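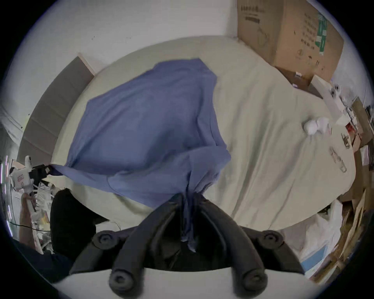 ## Ticket 3423 – Blue cloth will not fold square on oval table

**Site:** Darnari, second-floor folding room
**Raised by:** Mimoza Kos
**Assigned to:** Hae-won Myung
**Priority:** low
**Status:** open, workaround in place

### Reported problem

The large blue cloth (stock no. 1199) comes out skewed after the second fold. The first fold looks acceptable, but by the time it is quartered the corners are out by 39 mm on the long side. Limit is 5 mm. The same cloth folded on the long bench at Basa came out within limit.

### Setup

- Oval table, cream top. Surface is smooth with a slight texture and faint folds showing in it.
- Blue cloth laid left of centre, not pressed beforehand.
- One corner drawn out to the left and held taut. A second hold taken on a bunched fold nearer the middle.
- Other items on the right of the table: crumpled white tissue or paper, two small metal pieces.

### Log

**09:10 – MK.** Laid the cloth out and pulled the left corner to a point. Wrinkles remain across the body of the cloth. Folded, measured, 39 mm out.

**09:25 – MK.** Repeated with more tension on the corner. No improvement. The point gets longer and the rest of the cloth stays where it was.

**10:05 – HM.** Looked at the hold in the middle. It is on a gathered fold, so the cloth twists into a narrow tail at that place and creases where it is squeezed. Pulling against this draws fabric in from both sides. Suggest taking the hold on a single thickness at the hem.

**10:40 – MK.** Tried the hem. Better, 14 mm out. Hard to find the hem when the cloth has been dropped in a heap, so it needs spreading first.

**11:15 – HM.** Second cause is the table. With a curved edge there is no straight line to set the hem against, and the eye follows the curve. Marked a straight line with tailor's chalk on a spare sheet and put that down under the cloth. 6 mm out on the first attempt, 4 mm on the next.

**11:30 – MK.** Please also clear the right-hand side before starting. When the cloth is opened to full width it goes over the metal pieces and snags. One pulled thread so far, near the hem, left alone.

### Workaround

1. Clear the table completely, tissue included.
2. Lay the chalked sheet and smooth it from the centre.
3. Shake the cloth out and spread it flat before taking hold of anything.
4. Find two neighbouring corners. Hold each by the hem, one layer only.
5. Set the hem to the chalk line, then fold.
6. Measure after the first fold. If over 5 mm, open it and start again – the error doubles at the next one.

### Outstanding

- Sadeghi to quote for a rectangular top.
- Check whether the Ulier cloths in the same size behave the same way. MK thinks the weave is looser.
- Chalk rubs off after a morning's use. HM to stitch a line in instead.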